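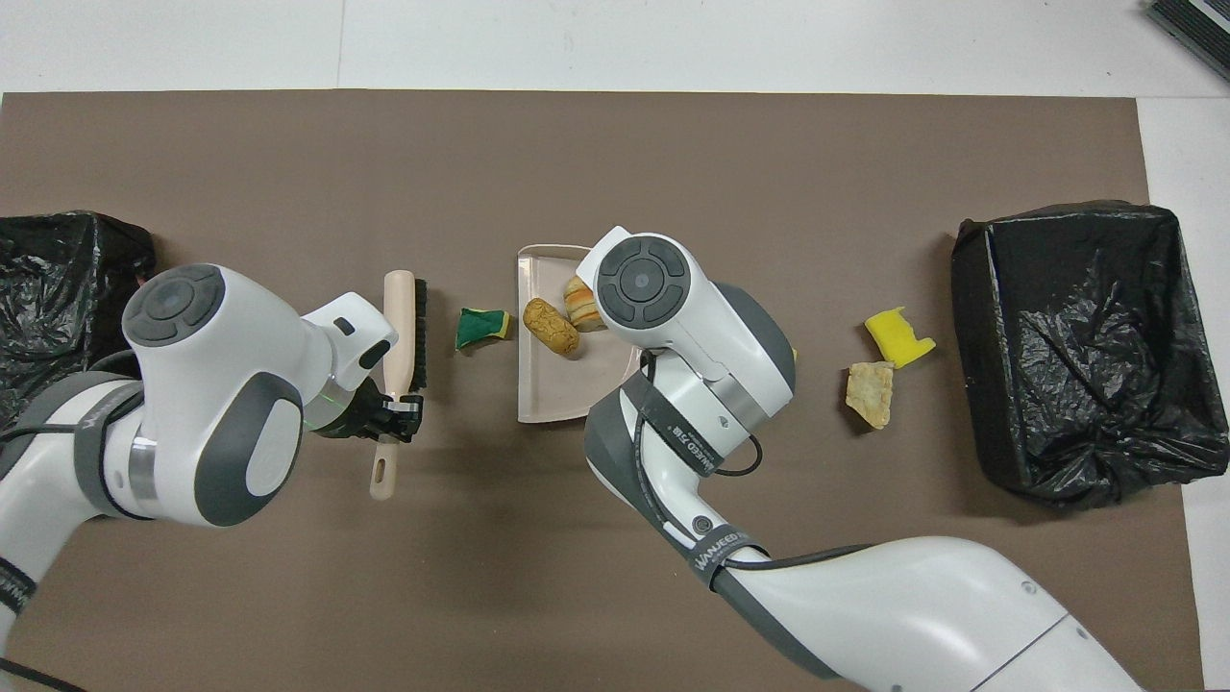
O nosso projeto partiu de uma dúvida simples: os conjuntos de limpeza de bancada que as lojas vendem como "indispensáveis" servem para alguma coisa que um pano velho não faça? O guia da Brisum, que nos foi dado como leitura de base, responde que sim em todas as páginas e não apresenta um único ensaio. Decidimos verificar. Usámos uma escova de mão em madeira clara com cerdas pretas, uma pá rosa-bege e um pedaço pequeno de esponja verde e amarela, tudo sobre uma superfície castanha e mate. A cor da superfície não ajudou: a borra de café quase desaparece nela, e suspeitamos que parte das nossas primeiras avaliações foi otimista por isso.

## Procedimento

Fizemos 20 ensaios, 5 por cada tipo de sujidade: farinha, borra de café, aparas de lápis e migalhas de pão. Cada ensaio tinha um limite de 90 segundos. No fim, dois elementos do grupo davam uma nota de zero a 6, sem falarem entre si. A escala foi adaptada da ficha Cillby, que já nos parecia vaga – o que separa um 4 de um 5 nunca ficou claro.

## Resultados

Com migalhas e aparas, escova e pá chegaram quase sempre à nota máxima. Com farinha, nem por isso. As cerdas espalham o pó mais fino e fica sempre uma linha junto ao rebordo da pá, que a escova empurra de um lado para o outro. A esponja humedecida resolveu essa linha, mas com a borra de café deixou manchas que obrigaram a uma segunda passagem.

O método Economou manda varrer sempre na mesma direção. Experimentámos nas duas direções e não vimos diferença que as notas conseguissem mostrar.

## Reservas

Cinco ensaios por material é pouco. Além disso, quem dava as notas sabia que utensílio tinha sido usado, e o grupo da bancada Anier, com os mesmos materiais, teve notas mais baixas na farinha. Não sabemos se limparam pior ou se foram mais exigentes. Falta também o ensaio com o pano velho, que estava no plano inicial e ficou por fazer – sem ele, a pergunta de partida continua sem resposta.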